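What people actually want from a leaving gift: final report

Posted in August by Radomír Zeman
Small Business Project, second year

This site uses cookies to remember your settings. By continuing to read you accept them. Accept | Manage

Background

My project was on leaving gifts. Meaning the thing a workplace hands over when a person retires or moves on, usually with a card and a speech. I picked it after my aunt left her job at Fidley and got a carriage clock. She already has a clock. She was nice about it.

The question I started with: do people who leave a job get something they would have picked? And if they don't, where does it go wrong – the money, the shop, or the person sent to buy it?

My supervisor, Dr. Väisänen, told me to narrow it down twice. First version had weddings in it as well. Dropped.

How I did it

Short survey, paper and online, ten questions. Sent out through two workplaces that agreed to pass it on (Fidley, and the Voverham bus depot) plus a stack of forms left at the counter in Dusilska, the gift shop on the high street. 343 people filled it in enough to use. A few more were blank after question two so I left those out.

To be in the survey you had to have either got a leaving gift or chipped in for one. Most had done both. I treated them as two groups anyway and where someone was in both they answered both halves. Made the spreadsheet messy. Would not do it that way again.

I also asked the owner of Dusilska if I could look at what she sold as leaving gifts over one year. She keeps a notebook by the till and marks an L next to those sales. Total in the notebook was 2,909 items, which is everything with any mark on it, birthdays included. The L ones were a small part and the marking is patchy in the busy months, so I only used it for what kind of thing got bought. Not for how many.
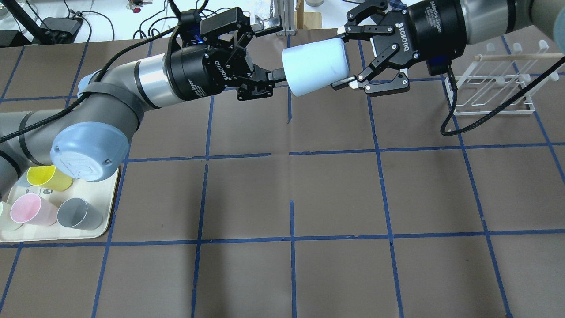
What people got

Same things come up over and over. Clocks, pens in a box, glassware with a name on it, flowers, hampers, vouchers. Pens mostly to men. Flowers almost all to women, and several women wrote in the margin that they'd had flowers AND nothing else, underlined.

Engraved stuff was the one that split people. Some keep it on a shelf and are proud of it. Others said you can't use it, can't give it away, can't really throw it out either. One from the bus depot wrote "tankard, I don't drink." Another had his name spelled wrong and never told anyone in eleven years.

Hampers did better than I expected. They get eaten. The complaint there was packing, too much shredded paper and a big basket with a small jar in it.

Vouchers I thought would win easily. They didn't. People who chipped in liked them a lot (easy, quick, no arguing) but people who got them were lukewarm. The word "cold" was written in more than once. It was better when the voucher was for something particular, like a garden center for someone who was going to be gardening, or a train trip.

The money side

Collections are nearly always an envelope. Who carries it round matters more than I would of thought. If it is the manager, people feel watched and put in more, and then grumble. If it just sits on a desk it comes back thin.

I asked what people would like spent if they could choose. Answers from the receivers were lower than from the givers! Givers worry about looking cheap. Receivers mainly wanted it to be about them.

For the budget section of the module I had to plan a small leaving gift service, as if I was going to run it. Dr. Väisänen gave everyone the same starting sum, 1,000, and we had to say where it goes. Mine:

Stock and samples took 500. The rest went on boxes, ribbon, cards, a basic web page and a bit kept back. No engraving machine, too expensive and see above. The idea was that the office fills in a one page form about the person (what do they do on a free afternoon, what do they already have too much of, do they drink) and the service puts together a box from that.

I tried out the form on my aunt's old team at Fidley. They filled it in for a guy leaving the stores. It took them most of a lunch break and they disagreed about wether he fished or only talked about it. In the end they rang his wife. So the form works if it makes people ask someone, I suppose. The box had a good flask, wool socks, a tin of the fudge he likes, and a card everyone signed properly and not just initials.

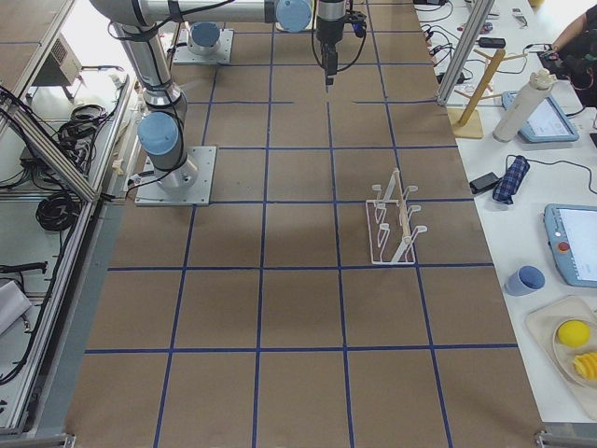

Cards

I nearly left cards out and that would have been a mistake. Question nine was "what have you kept?" and the card beat every gift on the list. Including the expensive ones. People could quote lines from them. A driver at Voverham keeps hers in the glove box.

What they liked was messages with something in them – a day they both remembered, a joke from the canteen. What they did not like was "Best wishes" forty times. Several people said the card came round at ten to five on the last day so no one had time to write anything. Cheap thing to fix. Start the card a week early.

Problems with the project

Too many answers from one depot. The Dusilska forms were from people already standing in a gift shop, so they probably like gifts more than most. I didn't ask age and should have. Question six was worded badly and half the answers are about Christmas, I took it out of the results.

Also I only did people who left on good terms. Layoffs are different and I didn't feel right asking.

If I did it again

Fewer questions. Talk to people in person, the margin notes were better than the tick boxes. And go back to the same people six months later and ask where the gift is now.

My aunt's clock is in the spare room, by the way. It keeps good time.

Thanks to Dusilska for the notebook and to everyone at Fidley and Voverham who filled in a form. The survey questions are in the appendix, handed in seperately.

Sign up to our newsletter for new student projects each term. Enter your email. You can unsubscribe at any time.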